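A bag for every loaf: an afternoon with Nasrin Tehrani

I'd been meaning to talk to Nasrin for ages, ever since I bought one of her bread bags and used it for absolutely everything except bread.

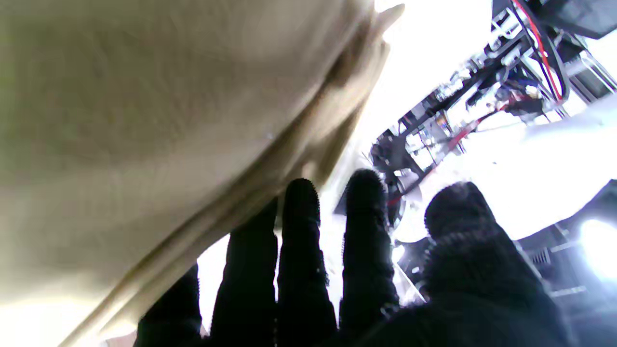

Beige fabric, softly wrinkled, with its edge folded over.

She sews under the name Clamard, and she'd put the kettle on before I'd got my coat off. I asked what she looks for in a cloth and she laughed at me. "Wrinkles! If it creases nicely in your hand, it'll sit nicely on a shelf. I can't be doing with stiff stuff."

She makes 40 a month, all of them cut on the same old table, and she's fussy about edges (very fussy – she unpicked one while we were talking). "I turn it over twice, then press it. Ruairi says once would do. Ruairi doesn't have to answer the emails."

And folding? I roll mine into a ball, which went down badly. "In half, then in half again, and leave the top loose so you can grab it. Don't iron them, life's too short."

There's a bigger size coming in November, big enough for two large loaves, and I've already asked her to put one by for me. It'll probably end up full of onions.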